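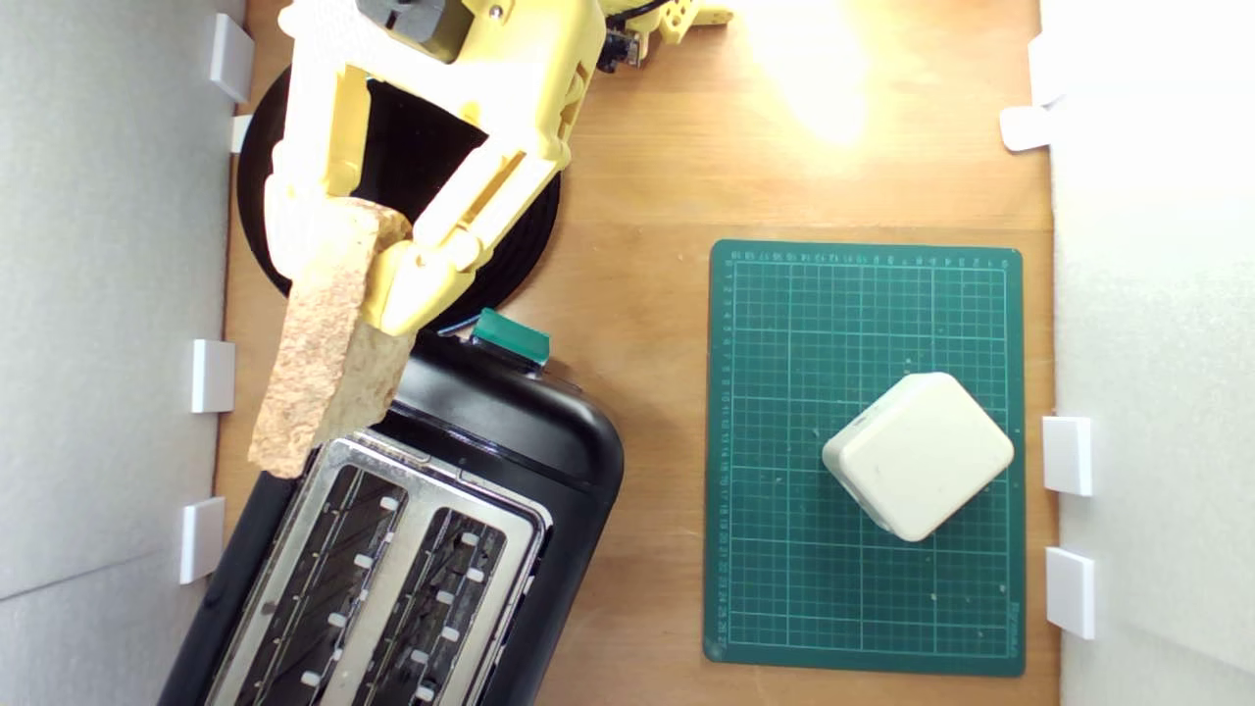 A slice of bread held over a two-slot toaster.

Pliltov Enrolment Portal
Online benefits administration for employers and their advisers

The Pliltov Enrolment Portal is a hosted service through which employees choose, review and change their workplace benefits. It is supplied by McGrath Dillberg to benefits advisers and, by arrangement, to employers who manage their own schemes. Each employer receives a separate site carrying its own name, colours and scheme documents.

What the service includes

Every site is supplied with an employee sign-in area, a document library, an enrolment calendar and a reporting area for the employer's payroll staff. Employees may add dependants, record beneficiaries and print a statement of the benefits they hold. Changes made outside the annual enrolment period are passed to the employer for approval before they take effect.

Advisers have a single sign-in covering all of the employers they look after. Scheme booklets and rate tables may be replaced by the adviser directly, or sent to our Stinddale office for loading.

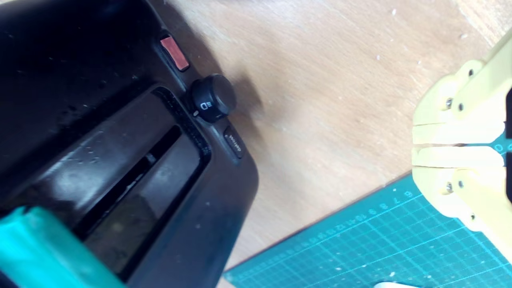 Editions

Standard Edition. For employers with up to 1,000 eligible employees. Includes four benefit categories, which may be renamed to suit the scheme.

Extended Edition. For employers with over 1,000 eligible employees, or with more than one payroll. Includes nine benefit categories, separate eligibility rules for each payroll and scheduled data files to insurers.

Both editions may be used on a telephone, tablet or desktop computer. No software needs to be installed by the employer.

Setting up a new site

A new site is normally ready for testing four weeks after we receive a complete employee file and the current scheme documents. The adviser and the employer are each asked to approve the test site in writing. Employers planning an August enrolment should send their files by Saturday, February 28, 2026 if they also require a payroll link to be built.

Fees are charged annually and are set out in the service agreement. Training for payroll staff is included in the first year. Further sessions may be booked through the adviser.

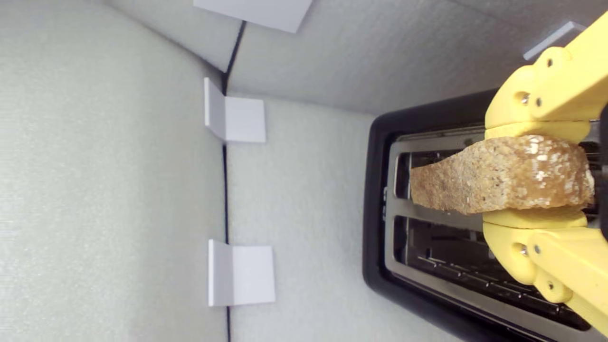

Can an employee change a selection after submitting it?
Selections may be changed at any time until the enrolment period closes. The most recent submission replaces any earlier one, and a new confirmation is sent to the employee by email.

Who is responsible for the accuracy of employee records?
The employer remains responsible for the records it supplies. The portal reports missing dates of birth and duplicate entries when a file is loaded, and the file may be corrected and sent again without charge.

Requests for a demonstration site should be made in writing to the Stinddale office, stating the edition required and the name of the employer's adviser.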